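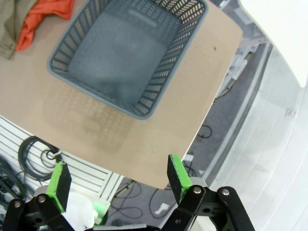 2 min read

Posted 2/22/22 by Tarun Nigam

So the Hovent kit has been on my bench since December and I've finally used it enough to write it up properly. Short version: I love it. Long version follows, grumbles included.

What you get is a two-finger gripper with a little camera at the wrist, a cable set, and the Naveck software on a memory stick. You supply the arm. Mine is the old Gunawan, which I've moaned about here before, and the adaptor plate bolted straight on with no filing or swearing. I was ready for a lost weekend and I was picking things up by teatime!

The job I've set it is laundry. Cloth goes from the board into the grey basket, and when I'm feeling brave the basket itself gets picked up and turned round. Cloth is horrible for robots. It never lies the same way twice, and the orange one in particular folds itself into shapes I couldn't repeat if I tried. My old gripper pinched a bit of air, closed, and went off looking very pleased with itself.

The fingers are what won me over. They have bright green pads with black contact faces, and they grip a crease without dragging the whole cloth along first. They also open wide, so you can come down on either side of a thick fold with room to spare. The slotted basket walls are trickier -- a fingertip can catch in a slot if you come in at an angle, so I go for the smooth rim now and it's much happier.

Last night I ran 59 cloth pickups in a row and 19 of them missed. That may not sound like much to shout about, but on the previous setup I gave up keeping score. Most of the misses were khaki fabric, which the camera seems to struggle with against a tan board. I'll try a different board next.

Grumbles, then. The manual runs to 316 pages and the bit on calibration is split between two chapters that disagree (follow the second one). Naveck will store up to 2000 saved moves but won't let you rename any of them, so keep a notebook. And there is so much cable. I've looped the spare out of the way and there's still plenty wandering over the floor.

I bought mine from Bririnia, who answered two daft emails from me very kindly. Next post will be socks -- wish me luck.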